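4.2 Countertop trials with the Kinnear kit
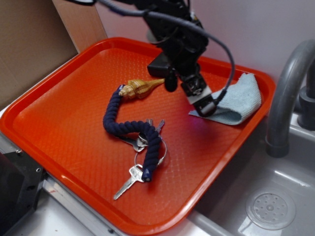 Figure 3. The Kinnear arm at the tray station beside the sink, gripper lowered toward the folded microfiber cloth. The keys on their braided rope lie in the center of the tray.

We bought the Kinnear arm kit from Trumitz for $2,350, with the parallel gripper and the wrist camera included. The Talgate control software is licensed separately and was used with its default settings. Assembly took 17 hours, most of it spent on cable routing, which the manual covers in one paragraph.

The tray task asks the arm to lift a named item and set it back down. We ran 103 trials in May. Cloth was picked up more reliably than keys, and almost all failed key grasps began with a fingertip landing on the rope. The Pirkillow kit, tested in Section 4.1, showed the same pattern but needed recalibration more often.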